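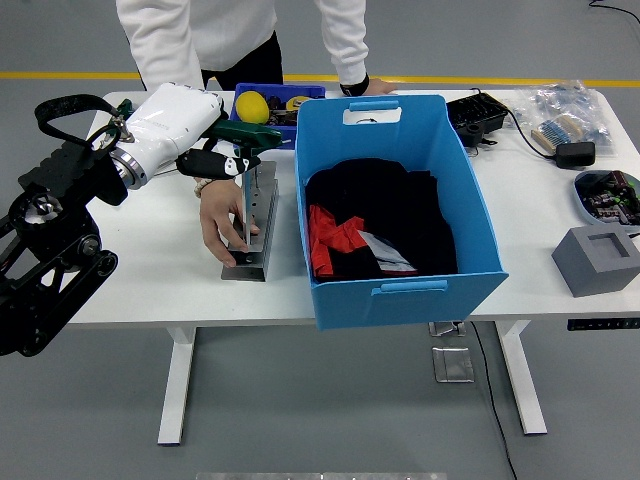

Radu Standing Desk Frame: Frequently Asked Questions

Last updated August 31, 2021

What is the maximum load?

The Radu frame is rated for 175 pounds, including the desktop. Subtract the weight of the top before working out what you can put on it. The rating assumes an even load. A heavy item clamped to one edge, such as a vise or a multi-monitor arm, counts against stability well before the lift motors reach their limit.

Which desktops fit?

Any flat top at least 5/8 inch thick and 24 inches deep. The crossbar adjusts for width and locks with four set screws on each side. Brasteo tops come with pilot holes. Tops from other makers need to be drilled; the paper template is in the hardware bag.

The screws supplied are too long for my top. What should I use?

Use #10 pan head wood screws, 1/8 inch shorter than the thickness of the top. Do not stack washers under the supplied screws.

How do I reset the height?

Hold the down button until the desk reaches its lowest point and stops. Release, then hold down again for 5 seconds. The display shows RST, and the legs drop slightly and rise again. Stored heights are kept.

The display shows E04. What does it mean?

The two legs are out of step. Run a reset. If the code returns, unplug the control box, swap the left and right leg cables, and run the reset again. A code that changes to E05 points to a bad leg. A code that stays at E04 points to the control box.

Why does the desk stop after several moves in a row?

The motors have a duty cycle of two minutes on, 18 minutes off. The control box locks the keypad when the limit is reached — leave it plugged in and it clears without a reset.

Is some wobble normal at full height?

Yes, front to back more than side to side. Check the foot bolts first; they are the ones most often left finger-tight. Then level the feet. On carpet, expect more movement than on a hard floor.

Can I use the older Zidon keypad?

Only on control boxes with a serial number that starts with J. Later boxes use a seven-pin plug and do not accept it.

Can the frame be shipped to Alaska or Hawaii?

Yes, by ground and barge from the Javedier warehouse. The surcharge is $80 per frame. Orders over $500 do not qualify for free shipping to these states.

What does the warranty cover?

Legs, crossbar and motors for five years, control box and keypad for two. Damage from overloading is excluded, as are tops not made by Brasteo. Keep the serial number sticker from the control box with your receipt.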